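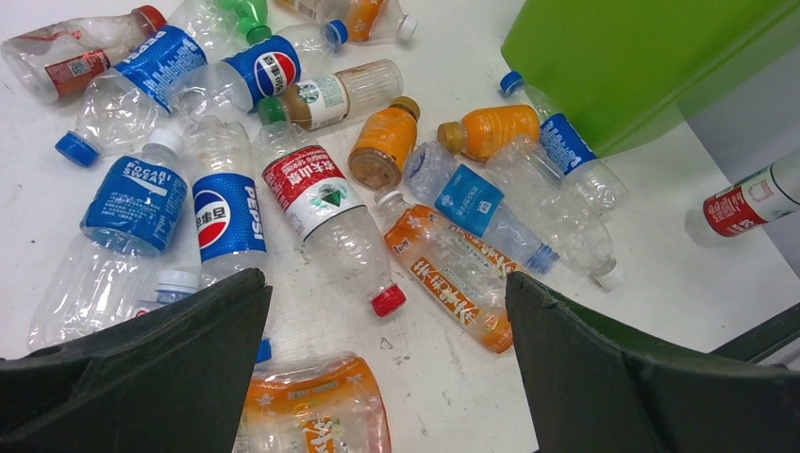 4. Grasp Selection from the Wrist View

Figure 3. Wrist view of a bottle pile, with the two fingers at the lower edge and part of the green bin at upper right. Bottles overlap in several places, and labels, bare plastic and caps are all in view.

4.1 Problem setting

The task is to clear a pile of empty plastic beverage bottles from a table into a bin, one bottle per grasp. The controller receives a color image from the wrist camera, the joint positions, and the finger opening. It has no depth image. We dropped depth early in the work after finding that the clear walls of the bottles gave missing or wrong readings over most of their area, and that filling the holes with a learned model added delay without improving the choice of grasp.

A grasp is described by an image point, an in-plane angle, and a finger opening. Height above the table is not predicted. The arm descends along the camera axis until the force estimate at the wrist passes a threshold or the planned height is reached, then closes. This keeps the output small and moves the hardest part of the estimate, the distance to a transparent surface, into a contact event that the low-level controller can handle.

4.2 Opaque parts as anchors

Our first detector was trained to outline whole bottles. It did well on single bottles and badly on piles. Where a clear bottle lay over a labeled one, the outline of the upper bottle often followed the label of the lower one. The Pocari Sweat bottle and the upright Pepsi bottle beside it in Figure 3 are a typical case: a smaller bottle is partly hidden beneath them, next to the tip of the left finger, and the first detector tended to merge such bottles into one region.

The current version, which we call Ustuleo after the name of the code repository, detects caps and labels separately and links them afterward. Each cap detection votes for a bottle axis. Each label detection votes for an axis and a width. Pairs that agree on the axis are joined into one bottle hypothesis. A label without a matching cap is kept as a hypothesis with unknown direction, and the reverse holds for a cap without a label. The crumpled, unlabeled bottle with the white cap near the bin falls into the second group. Its grasp point is placed at a fixed offset from the cap, scaled by the cap's size in the image.

Loose caps are a source of false votes. The blue cap next to the inner edge of the left finger in Figure 3 has no bottle body visibly attached to it. We handle these by lowering the score of any cap hypothesis whose predicted body region looks like bare tabletop. The test is a small classifier on image patches and runs only on caps that failed to pair with a label.

4.3 Ordering

Each hypothesis receives a score with three terms: the confidence of the linked detections, the fraction of the predicted body that is not covered by other hypotheses, and the clearance for both fingers at the chosen angle. Clearance is computed in the image by sweeping the finger outlines along the closing direction. The outlines are stored once per opening width.

We do not try to find the true stacking order. In the pile of Figure 3, the bottle with the orange-and-white floral tea label overlaps the lower part of the light blue labeled bottle, so the tea bottle keeps its full visibility score and the other one loses part of its own. A penalty is applied to hypotheses close to the bin wall. Without it, the planner liked to pick the bottle whose cap touches the corner of the bin, and the outer finger then came down on the rim. The penalty falls to zero at a distance of one finger width.

The label text is not read. Mitsuko Koyama tested a variant that looked up bottle width by brand, and it gave no gain on crumpled bottles, whose width has little to do with the product.

4.4 Replanning during descent

The wrist view changes a good deal as the arm moves down, and the fingers hide more of the pile near the target. We rerun detection during descent but restrict the update to hypotheses that overlap the original target in the predicted view. If the angle changes by more than a set limit between two updates, the arm stops, rises to the viewing height, and plans again. The fingers are masked in every image using the commanded opening. Before masking was added, the dark green fingers were sometimes taken for labels, mostly when they were nearly closed.

The reflection of the room lights on the bin was a smaller problem of the same sort. The bin does not move during a run, so we mask it from its known pose.

4.5 Training data

The cap and label detector was trained on 2637 labeled wrist images, recorded in two rooms that we call Koppel and Grusau. A further 341 images from Grusau were held out. Annotators marked caps and labels with oriented boxes and drew a line between those belonging to the same bottle. They were told to skip a link when they could not decide, and the linking loss ignores those pairs.

Images were recorded at the viewing height and at several points of the descent. We rebuilt the piles by hand between sequences. Residue inside bottles was left as found, and some bottles in the set have a brown or cloudy wall, like the Starbucks bottle with the green cap in Figure 3. These are easier to outline than clear ones, and the detector trained only on such bottles did not carry over to the rest.

4.6 Implementation

Detection and linking run on the workstation that also hosts the Makberg arm driver. The planner and the driver are separate processes and share only the target grasp and a stop flag. A grasp older than 50 control cycles is rejected by the driver and requested again. After 7 rejected requests in a row the run is ended and logged as a planner fault, and it is counted as such in Section 5.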